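Clitileo two-arm kitchen helper: 3 stars

So can a robot do my kitchen chores yet? I got three days with the Clitileo at the Clivstead showroom and my answer is... sort of! Moving light stuff from plate to pan, sure, it managed that for me most of the time. Lids are where it gets fussy — it took 9 tries on one of mine and I'd have had dinner eaten by then. Quiet, though, and my kids loved it.

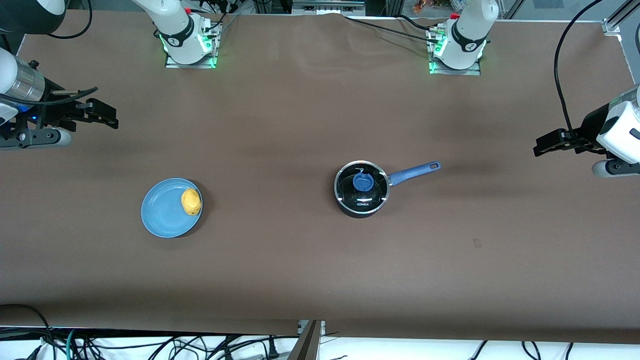 Lidded saucepan and blue plate, with both arms over the table.

I'd wait for the next one.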